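Semeniuk Community Awards - your questions

Nominations close Thursday, 5pm. Please read this before ringing, there's only two of us in the office.

Who can be nominated?
Anyone who lives, works or volunteers in Noltthorpe or Wonham. Groups too. You can't nominate yourself, sorry.

Does the person need to be a citizen?
No. Visa type doesn't matter, we don't ask.

Can I write the nomination in my own language?
Yes. Ukrainian, Estonian, Japanese and Cantonese are all fine, Antonina Nazarenko organises the translating. Other languages, email first so she can find somebody.

How long should it be?
200 words. A bit over is ok. Two pages over is not.

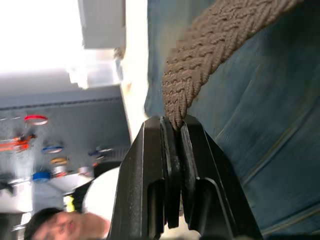

Do I need a referee?
One, not a relative. Name and daytime phone number, thats all.

Who does the judging?
Ülle Mägi, Ho-yin Ho and last year's winner, Lukian Pavliuk. If a judge knows the nominee well they sit that one out.

I nominated someone last year and they missed out. Can I try again?
Please do. New form though, we don't keep the old ones.

Is there prize money?
No. A plaque, and dinner for the winner plus a guest.

When's the night?
July, at the Melter Hall. Date goes up here once the hall confirms. Doors 6.30pm.

How much are tickets?
$52, kids under 12 free. Halal and vego meals avaliable, tick the box when you book.

Wheelchair access?
Ramp on the car park side. Hearing loop in the main hall, not the foyer.

Still stuck?
Ask for Hinata Fukuda, mornings are best.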